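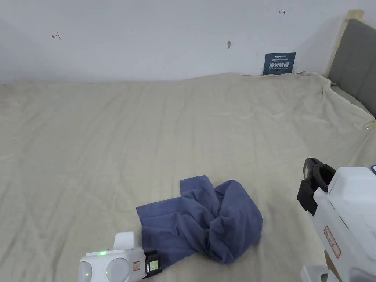

5.3 Failure case: the policy folds the bed

Figure 4. A folding task at the Brarnden site: one crumpled blue-gray cloth on a beige sheet, both grippers at work. The sign by the wall asks people not to touch.

Our least flattering result concerns the sheet. Of 197 folding trials run with the Flaser policy, 24 ended with a gripper holding the bedding as well as the cloth, and in three of those the policy went on to fold both with great confidence. The success detector, which checks only that the cloth has become smaller and flatter, scored all three as wins. We have since scored them as losses.

We trace the fault to the grasp stage. The Gillivach training set holds 3261 demonstrations, nearly all recorded on a bare tabletop, where anything with a wrinkle in it is fair game. A bed offers wrinkles in every direction. As Figure 4 shows, the sheet has ridges of its own, and at the edge of the cloth a jaw that closes slightly too low has plenty to choose from.

The force limit did not help. It was set to stop the arm before it tore a shirt, and a loose sheet slides long before that point - the limit was never reached. We now add a short test lift after each grasp and abort if the background moves with the cloth. This costs about 3 seconds per grasp. It does nothing for a tightly tucked sheet, which we leave to Section 6.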